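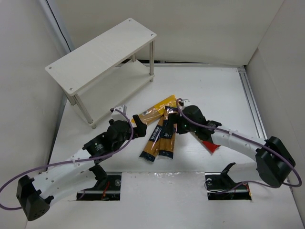 Gisadness G2 dual-arm cell: buying notes after 51 days

Reviewed 3 October 2025

The Gisadness G2 is a bench cell with two arms facing each other over a shared floor. We bought ours in August to work out whether grocery handling could be budgeted as a small project. Test goods were packaged foods, pasta included, with a small two-tier shelf behind the arms.

Reach is adequate. Both grippers get to the center of the floor, so a long pack can be held from two sides. The perforated white links are light and easy to wipe down.

Cabling is the weak point. The purple lead runs outside the link and loops at the base — allow slack, and order a spare for each arm. The floor openings at the bases leave brackets, rails and wiring exposed. Useful for service, less so when a packet tears. Bonditz sells covers at $12 each. Budget for them.

Fingers are consumables. Ours went nearly 800 picks before the tips needed replacing. Vinetti quotes $100 per set, delivery extra.

Setup took two days with the Ma controller, mostly on calibration. The manual is thin on limits and says nothing on film packaging.

Recommended for planning work and trials. For production, price an enclosed-cable arm first and compare spares over a full year.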